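Shared kitchen rules from February

The kitchen on the second floor of Jadov House has been open to all tenants since the move, and we now have 137 people using it. Bheki Ngcobo has agreed a few changes with the building office.
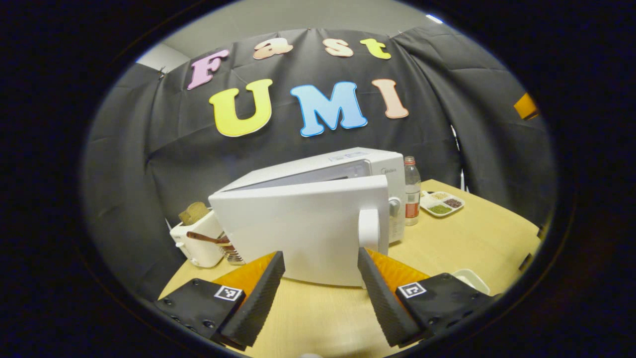
JADOV, February. Lunch will be split into two sittings, the first at noon and the second at 12.40. Teams can choose which one suits them, but please tell Mayuree Jitpraphai at the front desk so the numbers stay even.

Food left in the fridge must have a name on it. Anything without one goes out at the end of the week.

The charge for tea and coffee stays at £4 a month, payable at the desk.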